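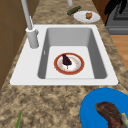

ok thread bc my sister keeps asking how the move to Vornton is going and I'm tired of typing it out twice

first, the rent. 717 a month, heat included. for a one bedroom!! my old place in Illarix was way more and you could hear the guy upstairs sneeze

downside. third floor, no elevator. carried 53 boxes up. ok my cousins carried most of them. I carried lamps

the bus. the 183 is the only one that goes downtown and it stops running at 9:40. found this out at 9:50. in February. in flats

long walk. saw a fox tho

grocery situation: one big store by the highway, one little one on Sollora St that closes whenever it feels like it. little one has the good bread. get there before ten or forget it

internet took eleven days. ELEVEN. guy came, looked at the wall, left. second guy came, same wall, fixed it in four minutes

did all my work from the library that whole time. pretty great library btw. big tables, free printing up to ten pages, and they dont care if you eat a granola bar

things I packed that I did not need: two waffle irons, every phone charger since 2009, a box that just says MISC 2 (no idea where MISC 1 is)

things I did not pack and needed that first night: shower curtain. toilet paper. a can opener. dinner was crackers

change your address BEFORE you move. my car insurance went to the old place, they sent a late notice there too, lol. took three phone calls and around 317 minutes of hold music

neighbors are nice so far. lady across the hall left a note w the trash days on it. recycling is every OTHER week and you have to flatten everyhting or they skip you

kitchen's done, bedroom mostly done, living room is a chair and MISC 2

do I miss Illarix? the tacos yes. the parking no. ask me again in June when I find out if this place gets hot up here

anyway if anyone has a couch they hate, I'm third floor, you carry one end

oh and the waffle irons are up for grabs. one of them sticks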